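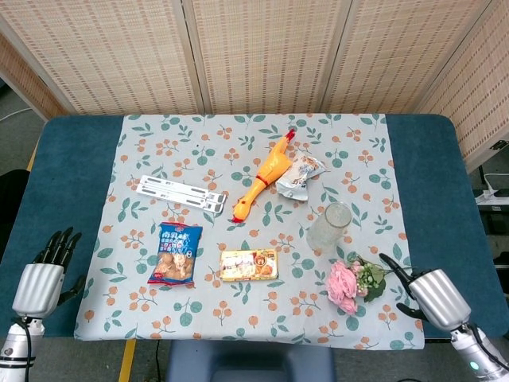

4 Dec 2018

I've spent most of this week arguing with a planner, and I think I'm finally winning.

For anyone new, Vesetti is my name for the pile of code that decides which thing on the table to go for and how the arm gets there. Until October it did both jobs in one go, which was lovely when it worked and a complete nightmare when it didn't. You'd get one error message – "no plan" – and then you'd have to guess whether it couldn't find a grasp or couldn't find a path. Brilliant, thanks.

So I've split it in 2. Nundevik takes the point cloud and hands back a list of grasps, best first, and Clultum does the arm motion and nothing else. Now when something fails I know who to shout at!

The clear glass is still my least favourite object in the world. The depth camera looks straight through it and reports tablecloth, so the planner thinks there's a lovely free corridor right where the glass is standing. Aino Vainio suggested finding the rim in the colour picture and growing a fat cylinder down from it to the table. It's crude, but the arm goes round it now and I'm not proud.

Flowers are odd in a different way. All those petals and leaves give you hundreds of tiny surfaces, and the grasp finder gets terribly excited about every one of them. I've capped it at 2000 candidates and told it to merge any that sit close together, and planning has dropped from 6 seconds to 2. I can live with that.

Next job is the replay tool, so I can step through a bad plan on my laptop at home (with tea). Chang wants it to save the collision map at every step as well, and I've said yes, so there goes my weekend.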